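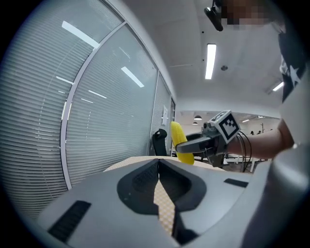
So my Tuesday was spent teaching robots about vegetables. Well, sort of. The robots weren't there. What I do is hold a gripper by its handle, do the job with it the way I'd want a robot to do it, and the camera on it records what it saw. Later somebody at Woltulia feeds all that into a computer and the robot (fingers crossed) gets the idea.

We were on corn this week. Pick it up, stand it upright, hold it steady, put it down again. Sounds like a job for a toddler, right? Try it with a big curved finger where your own fingers should be! You lose all the feeling. With my hand I know straight away if something is slipping, and with the gripper I'm squeezing and hoping. My first few goes on Tuesday morning were terrible and I asked for them to be thrown out.

The part I still find hard is the marker cube on top. It has to stay where a camera can find it, so no turning your wrist whichever way feels nice. I have a habit of rolling my hand inward when I concentrate, and I got told off for it twice before lunch.

The other thing is speed. I did a stretch in September on the Hepburn setup, which is the remote control kind, where you sit with two levers and a real arm copies you a beat later. That one makes everybody slow and careful. With the hand-held ones you go at normal human speed without thinking, and then you watch the playback and it's all a blur. So now I hum to myself. Slow song, slow hands – it works, though I'm sure the others wish I knew more than one song.

We finished the day on 1094 good recordings for the whole corn set, 19 of them mine from the last hour, and my forearm is letting me know about it. If anyone has a good stretch for that, please leave it in the comments. I tried the one with the tennis ball and all I got was a tennis ball under the couch.

Next up is folding cloths, which I did once before at the Jikevville place and was pretty bad at. You need both hands for it, and my left one has a mind of its own. I'll report back next week if I get a cloth into anything like a square.

Posted Jan 18, 2022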